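Jindano (robot arm)

Jindano is a small desktop robot arm built in the shared workshop at Helta, a members' workspace on the upper floor of a former dairy. It was designed by Chak-lun Shih and assembled by a changing group of members over two summers. The arm is used for sorting and placing small parts, and its drawings, parts list and control software are given away free to anyone who wants to build one.

Name

The arm is named after the card game that was played in the workshop kitchen while the first parts were being printed. Earlier drawings call it "Arm 2", and that label is still found on some of the files. The first version, built from laser-cut board, was scrapped after its shoulder split.

Background

Shih had been using a hired arm for a hobby project that involved moving beads and small blocks between trays. When the hire ended he drew up a replacement that could be made with the tools already at Helta: two filament printers, a pillar drill and a soldering bench. The aim was an arm that could be taken apart with one hex key and carried home on a bus.

Work began in July with the base and shoulder. The elbow took longest. The first housing let the bearing tilt under load, and the gripper sagged by 7 mm when the arm was stretched out. A second housing with a thicker wall cured most of this. The remaining sag is corrected in software.

Construction

The arm stands on a square base plate, which is screwed to a bench through holes near the corners or left loose with clamps over the edges. A turning joint sits in the middle of the plate. Above it are the lower link, the elbow, the upper link, the wrist and a gripper.

The printed parts are made in black filament. The full set weighs 1,269 grams without the motors and takes 71 hours to print on one machine at normal speed. Most builders share the job between several printers. The links are hollow, and the motor cables run inside them as far as the wrist.

The motors are hobby servos with a serial connection, joined in a chain. Power comes from a bench supply. Builders are told to fit the stop switch on the supply side of the control board, as a switch on the signal line leaves the motors powered if the board hangs.

Software

The control program is called Cosis. It runs on an ordinary laptop and sends joint positions to the arm over a USB lead. Cosis has three modes. In the first, the arm is moved by hand and the positions are recorded. In the second, a recorded path is played back. In the third, the user gives a target point and the program works out the joint angles.

Cosis was released on August 20, 2022. Later versions added a speed limit for each joint and a check that refuses any path passing through the base plate.

Simulation

A simulated copy of the arm is kept alongside the real one. It was added after a wrong sign in the wrist code drove the gripper into the bench and stripped a gear. Members now try new paths in the simulator first. The room around the simulated bench was put together from stock parts and does not match the workshop at Helta.

The usual test is a pick from a small square tray. The gripper is brought over the tray wall, lowered to a cube on the tray floor, closed and lifted. The walls make the task harder than a pick from an open bench, as the fingers have to come down at a steep angle to clear them. Fixed points for the tray and base plate are stored in a settings file, and both have to be measured again on the real bench before a path is copied across.

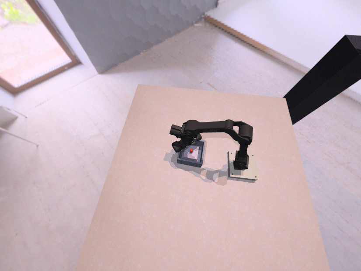

Lau, on the Helta members' board, wrote that the simulator had been a great help with reach and angles but had taught him nothing about grip. His cubes were sanded smooth and slid out of the fingers on the real arm, although the same path had worked every time on screen. He went on to glue strips of bicycle inner tube to the fingertips and asked for this to be put in the build notes. The strips have been listed there as an optional part ever since.

Known faults

The wrist servo runs warm if the arm is held out straight for more than a few minutes. Cable wear has been reported at the elbow, where the hole in the first housing had a sharp edge. Builders using the older files are advised to round this edge with a needle file before threading the cable. The turning joint has a small amount of play that grows with use and can be taken up with a shim under the bearing.

See also

Cosis
Desktop robot arms
Helta workshop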